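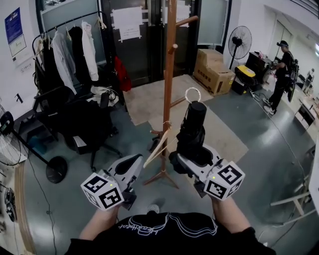

Ivars Sepp objected, on reading a draft of this section, that a band cannot be said to have broken a promise it never understood itself to be making. The promise in question is the encore, and the band is Venter, who played 24 dates in support of their second album and gave an encore at 2 of them. Sepp's point is fair, and we have kept the word "promise" anyway.

### 4.2 The withheld encore

Venter's audiences learned the rule slowly. At the first few shows the crowd stamped and shouted for as long as the house lights stayed down, and at Nurkska, a hall that holds 2,000, it went on stamping after they came up. By the time the tour reached Erkach, people were fetching their coats during the last song. Our survey of ticket holders (252 replies, a good many of them in capitals) asked whether the missing encore had spoiled the evening. Most said it had. Most also said they would buy a ticket again, and several described the snub with something close to pride.

We read this as loyalty of a fairly ordinary kind. A fan who has been treated badly in company has a story to tell, and the story is worth more with each retelling. The support act, Evau, played an encore every night and is hardly mentioned in the replies, except by one person who thought they were Venter.

The two exceptions are harder to place. Both came late in the tour, in February, and both consisted of the same song — the one the band had already opened with. Those present were divided on whether this counted. For the purposes of Figure 1 we have counted it, over Sepp's second objection, and the coding rules are given in the appendix.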